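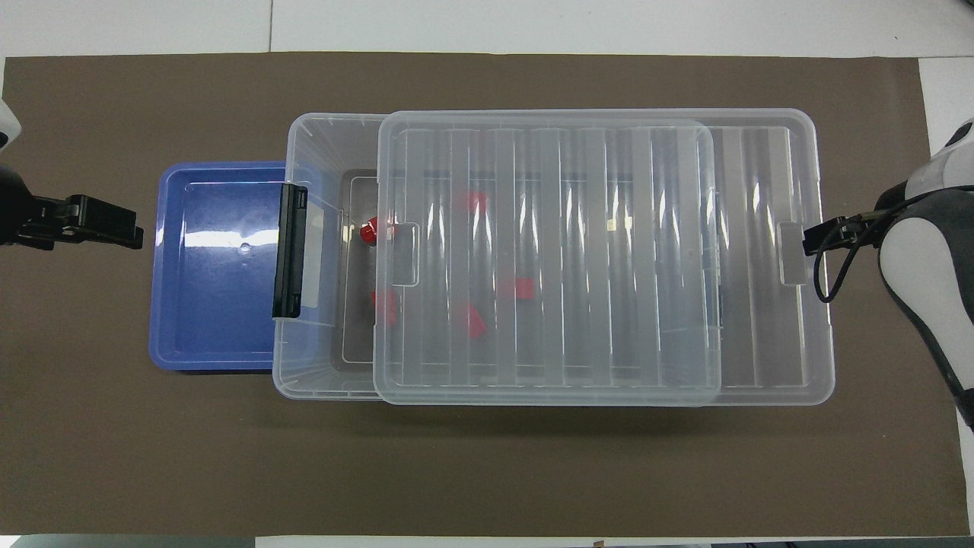 Seit drei Wochen schiebe ich diesen Text vor mir her, weil ich zuerst die Zahlen fertig haben wollte. Fertig sind sie noch immer nicht, aber Yurani hat gefragt, ob wir im März bestellen oder nicht, und beim Schreiben denke ich besser als in der Tabelle.

Es geht um den zweiten Arbeitsplatz mit zwei Armen. Der erste ist gut ausgelastet, und wer am Nachmittag kommt, muss meistens warten. Die Arme selbst will ich in diesem Beitrag nicht besprechen. Das Angebot von Fesgate liegt bei Eglė Kalniņš, und sie verhandelt besser als ich. Mir bleibt alles, was man sonst noch braucht, und diesen Teil habe ich beim ersten Mal sehr schlecht geplant.

Damals habe ich für das Kleinmaterial 80 Euro eingetragen. Am Ende waren es 714 Euro, verteilt auf so viele Rechnungen, dass Yhon Echeverri sie in einem eigenen Ordner abgelegt hat. Kein einzelner Posten war teuer. Es waren Arbeitsmatten, Schalen, Boxen mit Deckel, Bausteine, Kabelbinder, Ersatzfinger für die Greifer, und dann wieder Boxen, weil die ersten nicht gepasst haben.

Über die Boxen habe ich am meisten gelernt. Ich hatte sie nach Preis und Volumen ausgesucht, wie für den Keller. Für uns ist aber der Deckel wichtig. Hat er eine Lasche, die der Greifer fassen kann? Lässt er sich schieben, oder muss man ihn gerade nach oben heben? Der Preis sagt darüber nichts, und im Katalog steht es auch nicht. Deshalb bestelle ich jetzt von jedem Modell zuerst ein Stück, probiere einen Tag lang, und erst danach kommt der Rest. Das kostet zweimal Versand. Ich habe es trotzdem so in den Plan geschrieben.

Auch durchsichtig oder nicht durchsichtig ist eine Frage. Durch geriffelten Kunststoff sieht man rote Teile noch gut, aber etwas unscharf und blasser. Manche Kollegen möchten genau das haben, andere nicht. Ich nehme beides.

Mein Entwurf für den zweiten Platz sieht im Moment so aus:

Tisch, Matten, Licht: 1.000 Euro
Boxen, Schalen und Kleinteile: 714 Euro, gleich wie beim ersten Mal
Reserve: 20 Prozent auf beides

Die Reserve hat Yurani zuerst gestrichen und dann wieder hineingeschrieben, mit Bleistift. Ich verstehe sie, eine Reserve sieht immer aus wie schlechte Planung. Aber Ersatzfinger braucht man ganz sicher, man weiß nur nicht, wann.

Offen ist noch die Tischplatte. Fidelina Arboleda möchte wieder eine weiße, ich hätte lieber eine graue wegen der Reflexe. Bei glänzenden Schalen hilft die Platte allerdings wenig, dort müsste man beim Licht anfangen. Falls jemand matte blaue Schalen mit niedrigem Rand kennt, die es auch einzeln zu kaufen gibt, schreibt mir bitte einen Kommentar.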